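2023-01-24

Another press release from the Stulovdale police, and I read it twice over my tea because the numbers bothered me. They went into a unit on the Trarov estate and came out with 155 cannabis plants, which they put at 80 thousand pounds. How do you price a plant that hasn't flowered? The release doesn't say. No arrests either, and "enquiries are ongoing", as they were last April when they did the place behind the Astura garage. I never heard how those enquiries ended.

I don't doubt there were plants. What I doubt is the bit about the operation "disrupting supply across the district". That's 3 raids I've read about now and each one disrupted the same supply.

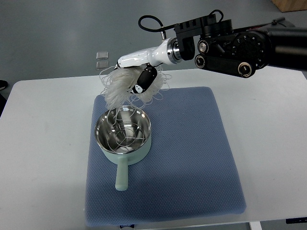 Noodles over the saucepan.

Went up to Oei in the afternoon for bread and the talk in the queue was all of the raid. One woman had it that there were 9 vans. Another said the smell had been there for months and she'd rung it in twice and got a reference number for her trouble. I'd like to know if that's true, and if so what the "intelligence-led" part of the release refers to.

Wrote to the paper asking whether anyone checks these values before printing them. Don't expect a reply. Rain again, and the back gate is sticking.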